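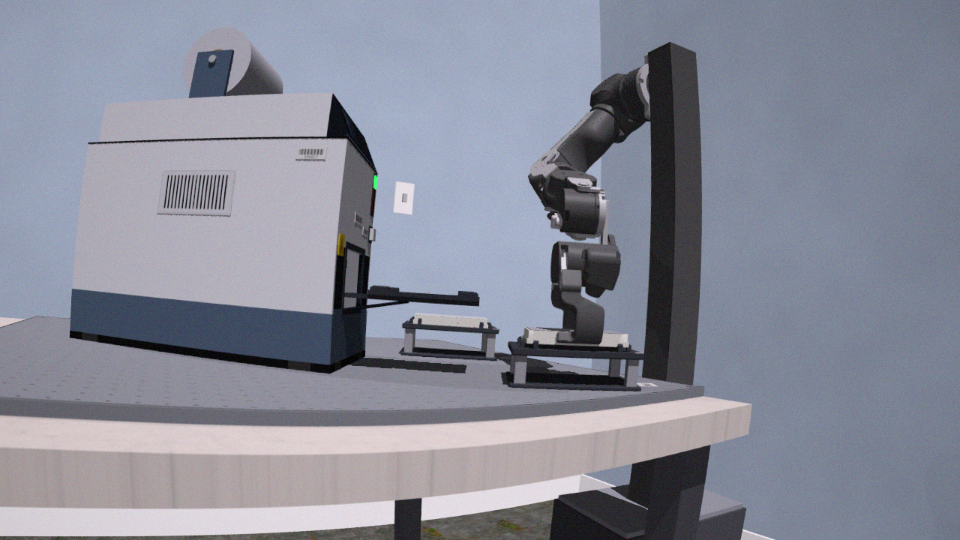 3.2 Gathering the demonstrations

Every example in the Kandent set comes from a simulated bench, which has the great merit of never needing to be cleaned. The arm moves microplates between plate stands and an instrument with an extending carrier. A person drives it by hand controller, and we record the joint angles, the gripper command and the camera views. Fouzia Abbasi and Kulsoom Afridi did all of the driving, and both now hold firm opinions about plate stands.

We kept 448 episodes. An episode was kept if the plate ended flat on its target and neither stand had been shoved along the bench. Drivers were allowed 3 tries at a grasp before we reset. Early on we let them go on as long as they liked, and the policy learned, very faithfully, to dither.

Figure 2. Circular view from the simulator, with the gripper's black fingers at the left and right and the perforated board between them.

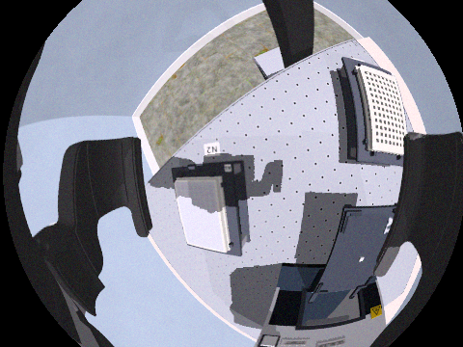
Lighting was varied between episodes, so that cast shadows would fall in different places. The first policy we trained had seen one lamp position only and treated the edge of a shadow as the edge of a plate, closing on it with great confidence. Start poses were varied too, within limits set by Afridi after the arm spent most of a March afternoon folded against its own column. Failed episodes were stored separately under the name Wultereck and are not used in Section 4.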